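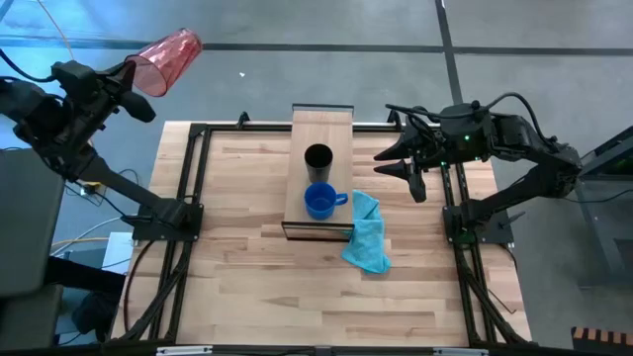
Setting Up a Cup Handling Routine on the Hendumer Two-Arm Bench

This guide is intended for technicians and teaching staff who have taken delivery of the Hendumer bench and completed the installation checks in the Gavmont handbook. It explains how to teach the arms a simple routine with cups and mugs. Allow two hours for a first attempt.

Before you begin

The bench must be bolted together and level, with both arms fixed to the side rails of the frame. Cables should run along the rails and must not cross the work area. Confirm that the emergency stop has been tested by the person in charge of the room.

Use plastic cups for all teaching work. Glass and china are excluded from the service agreement.

Step 1. Start the controller

Switch on the controller and open the Wubshet software. Select Two Arms, then New Routine. The arms will move to their rest positions – keep hands outside the frame until the software reports Ready.

Step 2. Place the objects

Set the raised board in the middle of the tabletop. Stand the cups and mugs on it with space between them for the gripper fingers. A mug should be placed with its handle to one side. A cloth may be included in the work area, but the routine must be taught again if it is moved under a cup.

Step 3. Teach the first arm

Choose Left and set the speed to 20 per cent. Guide the open gripper to the lower part of the cup, close it, and press Save Point. Raise the arm well clear of the board and save a second point. Light plastic cups lose their shape if gripped too hard; grip level 4 is suitable for most.

Step 4. Teach the second arm

Choose Right and bring the gripper in towards the centre with its fingers open. Save a point short of the cup before moving in to grip. The left arm should remain raised during this step.

Step 5. Run the routine

Press Preview and watch a full cycle at low speed. If the arms come too close to each other, the software will pause and show code 73. Return to Step 3 and save a higher point for the left arm.

Support

Owners with an Osow service plan may send saved routines for review. Requests should be addressed to Sayaka Yoshida, Training Services, and should state the software version in use. The plan does not cover replacement gripper fingers.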